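Picking a Gripper Without Losing a Winter: Speaker Notes
Gesten group talk, December 11, 2019

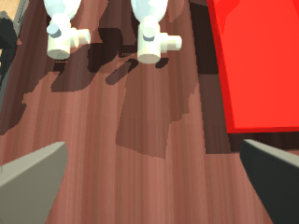

1. Opening (keep it short, they've had lunch)
Say hello. Say we compared two grippers, the Birnska and the Ayala, in simulation first. The slide is the view from the wrist: two fingers, wood floor, white fixtures hanging overhead. Let them look at the shadows. Somebody will ask about the jagged edges. Yes, the renderer does that. Move on.

2. What we ran
3,000 tries for the Birnska, 2,000 for the Ayala. The numbers don't match and I will be asked. The Ayala runs crashed over a long weekend and I was not going to start them over.
Same arm, same controller (Zeltness, default settings, God help us).

3. What went wrong
The Birnska missed 103 times, nearly all on the approach from the left. The Ayala missed less but took its sweet time closing. Pause for the closing-time chart. Do not apologize for the colors on the chart.

4. The camera
Fingers eat the bottom corners of the view. Fine with a wide gap, less fine when they close on something small. We moved the camera up 18 millimeters and argued for a week. Skip the argument unless the room is friendly.

5. Hardware
Real arm tests start in January. Expect friction to be worse than the simulator thinks. It always thinks well of friction.

6. Questions
If asked which one to buy: the Ayala, if you can wait for it to close.
If asked about price, point at the purchasing people and drink some water.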